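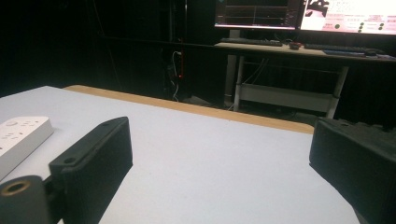 插线板不该放在桌面上

办公家具的采购清单里,桌板的厚度、封边、承重都有指标,插线板却常常被归入“配件”,到货后由使用者自行处置。处置的结果多半相同:放在桌面一角。我认为这是一种设计上的缺项,应当在选桌子的阶段解决。

先看面积。一只多孔插线板本体占用的面积有限,但插头有高度,电源适配器有宽度,线缆还有最小弯曲半径,三者叠加后,实际不可用的区域远大于外壳的投影。以 1,668 毫米长的工作台为例,插线板横放在左端,靠近它的一段桌面基本不能再摊开图纸或放置键盘。Sutolmont 工作室去年 12 月调整工位时,我们把这段区域记为“损失段”,多数工位的损失段超过 900 毫米乘以桌深的四分之一。

再看线缆。插线板在桌面上,意味着所有电源线都要先越过桌沿再下垂。白色哑光台面配浅木色封边,外观干净,但封边正是最怕反复摩擦的部位。线缆长期压在同一处,封边的棱角先磨圆,随后胶层受力。悬垂的线若没有固定点,还会在地面附近形成环,脚和椅轮都容易带到。

反对意见主要有两条。其一,放在桌面上插拔方便,开关也看得见。这一点成立,但需要频繁插拔的设备通常只有一两件,为它们保留一个嵌入式插座即可,其余固定负载应移到桌板下方。其二,桌下安装不利于散热和检查。这取决于托架的形式:开放式线槽离地、离板都留有间隙,检查时弯腰即可,条件并不比桌面差,也较少受到泼水的威胁。

Gadisa Endale 审阅初稿时提出,临时工位不值得为走线打孔。我同意不打孔,但不同意因此放弃。夹持式托架不破坏板材,Cluden 与 Gundo 两个项目都用过,拆除后台面没有留下痕迹。

我的建议是把以下内容写进桌子的技术要求:桌板下方预留 3 处固定点,线槽长度不小于 1,000 毫米,桌腿内侧设垂直走线扣。黑色键盘、显示器、台灯都可以按个人习惯摆放,供电不宜如此。它属于家具的一部分,应与桌腿同时到货。

最后更新:2018年5月21日
联系我们 | © Ayele 版权所有 | 返回顶部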